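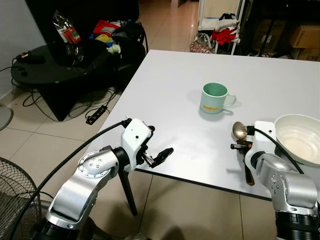 # Jurken Fermenting Crock, 3,000 ml

Right, I've wanted to stock a proper water-seal crock for ages, and I've finally found one I like enough to put my own cabbage in! The Jurken comes from Collolell, a small pottery that makes them in batches and won't be hurried (I've tried). It holds 3,000 ml filled to the brim, but you'll want to leave a good gap at the top for the bubbling, so don't plan on using every last drop of that.

If you've only ever made sauerkraut in a jam jar you'll know the routine. You open the lid every morning to let the gas out, you forget one day, and then you're wiping brine off the inside of the cupboard. With the Jurken there's a channel round the rim. You pour in a bit of water, sit the lid in it, and the gas blups its way out by itself while the air stays where it is. I find the noise quite friendly. My other half doesn't, so mine lives in the utility room now.

## What you get

- Stoneware crock, glazed inside and out
- Lid to fit the water channel
- 2 half-moon weights to keep everything under the brine
- A printed card with my basic kraut recipe on it

No tamper, sorry. I did look at including one, but the end of a rolling pin does the job perfectly well and I'd rather keep the price down.

## Price

£80, with the weights included. Spare weights can be ordered separately, and I'd think about it if you're as clumsy as I am with wet hands and a tiled floor.

## Glazes

Oat or dark green. The green comes out a bit different every time, sometimes nearly black round the shoulder, and I can't pick out a particular one for you when I'm packing. The oat is more even. They all have the odd pinhole on the outside, and that's just how this glaze behaves in the kiln. If you find one on the inside, send me a message and I'll swap it.

## Using it the first time

Wash it in hot water with a drop of washing-up liquid, rinse it really well and let it dry with the lid off. Then weigh your shredded cabbage and use 2% of that weight in salt. My card uses Rundum sea salt as that's what I sell, but any plain salt without additives is fine. Squeeze, pack, weights on, lid on, water in the channel.

Do keep an eye on that channel! It dries out faster than you'd think in a warm kitchen, and I lost a whole batch of beetroot last October by going away and forgetting to top it up.

It's too big for a little batch, by the way. If you only want a few spoonfuls of kimchi for the fridge, have a look at the Nwachukwu jar instead, which holds 375 ml and has a simple clip lid. I use that one for chillies and garlic.

## Looking after it

Hand wash only, please, and no pouring boiling water into a cold crock. Soak the weights overnight if they start to smell. Store it with the lid upside down or slightly open so it doesn't go musty.

## Delivery

I pack these myself in a double box with a frankly silly amount of paper. If yours arrives chipped, keep the box, take a quick photo of the damage and email me, and I'll send out another. Green is out of stock at the moment, with more due from the pottery after the next firing. Oat is ready to go.

*Page updated January 2020*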